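**Cinness opens its remote teaching sessions to outside users**

June 19, 2024

Cinness has opened its block-stacking trial to people outside the company. Anyone who signs up can now steer a simulated robot arm from a home computer and show it how to put one cube on top of another.

The trial ran in-house until this month. Staff recorded 600 demonstrations, and 557 were kept for training. The rest were dropped, mostly for lost connections or for runs where the person driving gave up partway.

Users move the arm with a mouse and keyboard or with a game controller. Each session lasts six minutes. The cubes start in new positions every time, and a run is saved when the user presses a key to say the stack is done.

"People who have never driven an arm do things our staff stopped doing," said Samah Tahiri, who manages the trial. "They come in from the side, they stop and back up. We want those runs too."

The software is called Toma. It records the position of the arm and the state of the gripper, and the saved runs are used to train a control program that will later be tried on a real arm at the company's Flasuvley site.
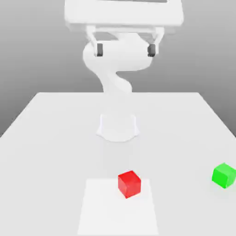
*The simulated arm with its gripper open above the table, with a red cube and a green cube.*

Cinness has 200 places for the first round. Sign-up is through the Toma page and closes at the end of June. Users need to be 18 or older, and no robotics experience is required.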